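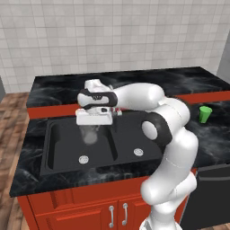 Talk notes, teleop session, Zeltdale. Keep to 30 minutes and leave the rest for questions.

**Opening**

Say who we are: Lolleo builds the kitchen scenes, Kratochvíl is the control software, and I look after the recordings. One line each, then move on.

The talk is about how we show an arm a kitchen task by remote control inside the simulator. A person drives the arm, we record what they do, and the policy learns from the recording. Most people in the room will know this, so don't spend long on it.

**Why remote control and not by hand**

- By hand means holding the real arm and moving it through the job. Good for teaching one path. Tiring after an hour, and your own body gets in the way of the side camera.
- Remote control works the same on the real arm and in the simulator. The operator sees only what the cameras see, and so does the policy later.
- Ask for a show of hands: who has taught an arm by hand? Wait for it.

**The kitchen**

Double sink in black, dark marble counter, red-orange cabinets. People always ask about the marble. We kept it dark on purpose – the first policies did well on plain counters and badly on anything with veins in it.

The operator gets two views. The wide one is for the big moves, getting over the sink without hitting the faucet. The close one is for the last stretch, when the fingers come down to the cup.

Slow down at this point. The change from one view to the other is where new operators lose the most time. They keep looking at the wide view after it has stopped helping them.
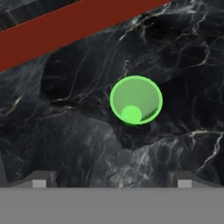

*Page last changed: March 2, 2024*

**The close view**

Leave this slide up for a full minute. Point to the two fingers at the bottom, with the light gray pads facing each other, then to the green cup. Its rim sits closer to the right finger's side. The operator has to notice that and shift over before going down. If they go straight down and fix it at the end, the recording teaches the policy to do the same.

Mention the small green sphere inside the rim. Someone will ask.

**Numbers**

- 68 recordings in the December set
- 11 thrown out
- 7 of those for long pauses, when the operator stopped to think

Say why pauses matter. The policy copies them. Ours learned to hover over the sink and do nothing, and we spent a week looking for a bug in Kratochvíl.

**What we tell operators**

Practice the task until you can do it without stopping, then record. Don't correct a bad start – reset and go again. Take breaks.

**Questions to expect**

Does it carry over to the real arm? Partly. Reaching does, gripping less so. Point them to the Cundska page and don't promise a date.

Check the clicker battery before going on.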